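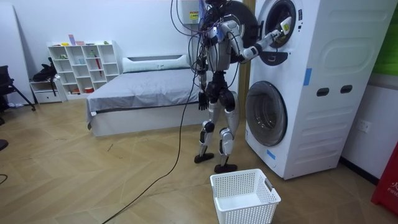
The laundry room at Histlow serves 84 beds, and the woman who runs it has worked there for 30 years. She says the robot changed her mornings first.

"I used to bend and pull all day. Now I sort, I check stains, and I fix what it gets wrong."

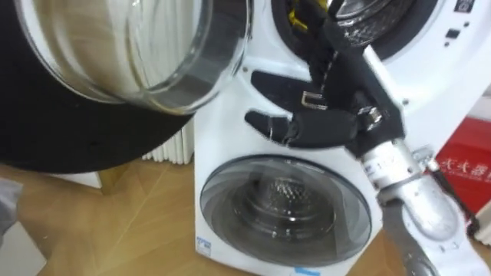
Srour Fonell

Her staff of 4 kept their jobs — she asked for that in writing. The hours moved, though, and one coworker misses the early shift.

"The upper drum was always bad for my shoulder," she says. "I don't miss that. I do miss having somebody to talk to over there."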